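Chapter 5
Inside the Desktop Computer

Before you can replace a part, you need to know where it sits and what is fixed around it. In this chapter we open a Dell workstation and find its main parts.
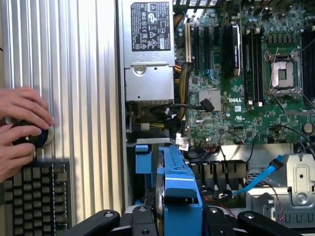

Figure 5.1 Power supply and motherboard, with the side of the case removed.

The power supply is a metal box with a printed label. Read the safety warnings before going further. The expansion slots and memory slots are on the motherboard. The processor fits into a square socket, held by a metal frame with a lever. Lay the tower on its side to reach it.
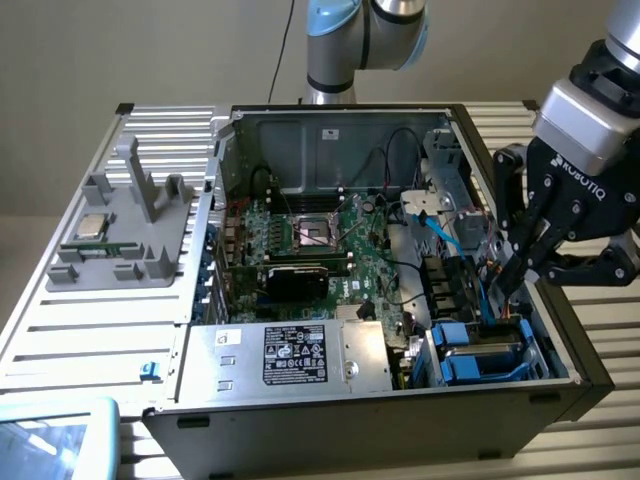

5.1 Before You Start

Shut down the computer and unplug it. Allow 10 minutes before you open the case.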